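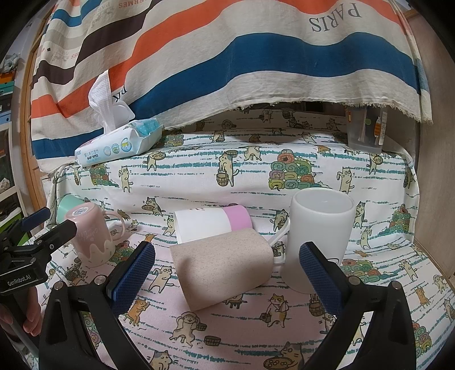
I play paintball in a field near Ostetden, and I want to say something against the race for faster markers. Every season the shops offer us more shots per second, and every season the new players leave after two games.

Last spring our club bought 2,000 paintballs for a beginners' morning. By lunch they were gone. Three people with new electronic markers from Grudley had used most of them, and the beginners had mainly learned how to hide.
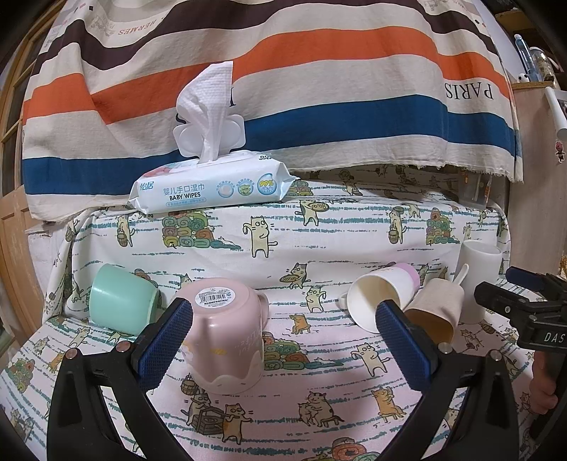 I do not blame the makers. Rostach builds a good marker, and my own Purves pump is so slow that my friends laugh at it. But a field can make its own rules. I would give each player 100 balls for a game and no refill. People would move more, talk more to their team, and think before they pull the trigger.

Some will answer that they paid for the speed and want to use it. I understand this – it is their money. They can have Monday evening for that. On the open days, I would like the slow game back.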